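I went to the open day at Skulby on Mon 21 April expecting to be sold something. The building dates from 1908 and the heating seems to as well, so people kept their coats on.

Most visitors went straight to the big warehouse machine by the entrance. I spent my time at a smaller station, where two arms worked with grocery cans and a plastic tray. Babita Chauhan, who ran the station, gave a talk of 12 minutes and then stopped talking and let us watch. I wish more demonstrators would do that.
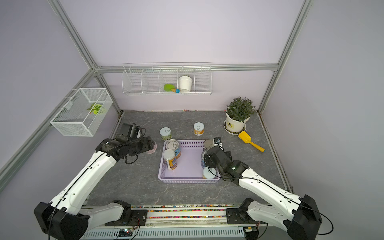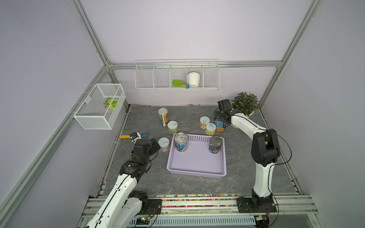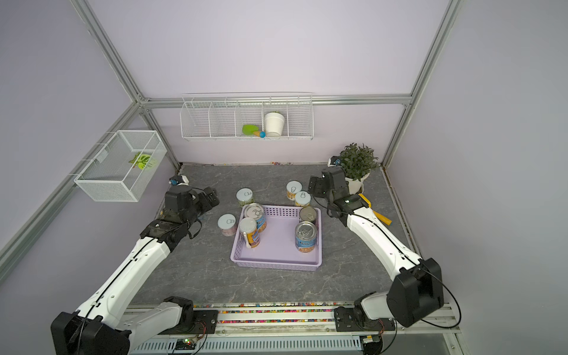
The two-arm station at Skulby, with cans in the tray and on the table.

A man next to me said his daughter could do it faster. I'm sure she could. Speed is the wrong thing to judge at this stage. Cans differ in height and label, they stand close together, and a gripper has to get in between them. People who stock shelves know that this is where the trouble starts.

My complaint is about the handout. It said the system could handle up to 82 kinds of packaged goods, and it gave no count of failed tries. Magdy El Ouafi, who answered questions at the back, told me the failures are logged but not printed. They should be printed. A town like Vundside, which is being asked to put public money into this work, can take an honest number.

I would still tell people to go. Stand at the small table and skip the film. The next open day has room for 60 and you sign up at the front desk.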